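Mar 7, 2020

# Drorkex hard wax oil on a butcher-block bench: four months on

I put two coats of Drorkex hard wax oil on a butcher-block top in November, and I've used the bench most days since. It gets glue, tea, pencil marks and the odd dropped chisel. I paid for the tin myself.

## Putting it on

The tin is small and the lid is a nuisance. You need a wide screwdriver and you have to work round the rim twice before it gives. Inside, the oil is thinner than the Vivero one I used before, with a layer of wax at the bottom that has to be stirred in properly. I stirred for a few minutes and still found a lump in the second coat.

I sanded to 120 grit and wiped down with a damp cloth, let that dry, then sanded lightly again. The first coat went on with a white pad and soaked in fast, mostly at the end grain. I left it overnight. The instructions say 16 hours between coats, and mine had 13, which did no harm that I could find. The second coat needs much less oil than you expect. I put on too much near the back and had a tacky strip there for three days until I rubbed it off with a clean rag.

The smell is strong on the first evening and mostly gone by the third. Lay used rags out flat outdoors to dry, as they can catch fire if left in a heap.

## In use

Water beads on it. A mug left a ring in January that faded by the next morning. Yellow glue lifts off with a scraper if you leave it to go hard, though it took a bit of colour with it in one place by the vice. Black tea left overnight did mark the surface, and I had to sand that spot and put a dab of oil back on. 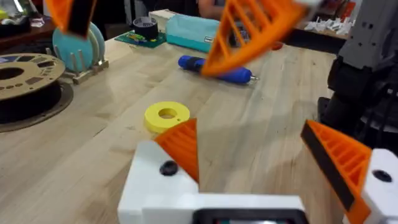 Can you patch one area without doing the whole top?

You can, and it's the main reason I'd choose oil over varnish for a bench. Sand with the grain past the edge of the damage, wipe on a little oil, and buff it off after ten minutes. My patch was shinier than its surroundings for a week and then blended in.

## Against the others

Vivero is easier to spread and has a nicer tin. It also wore through at the front edge within two months on my old bench, and I didn't like the yellow cast. Braltau sell a water-based varnish which is harder than either. I have it on a shelf and it's good there, but it scratches white and you can't touch it in.

I bought from Mekonnen, who packed it well. The tin came with a dent in the side and no leak.

## Verdict

Good protection and easy repairs, let down by the lid and by instructions that say nothing useful about how thin the second coat should be. I've enough left for one more coat, which I'll put on the front edge when the weather warms up.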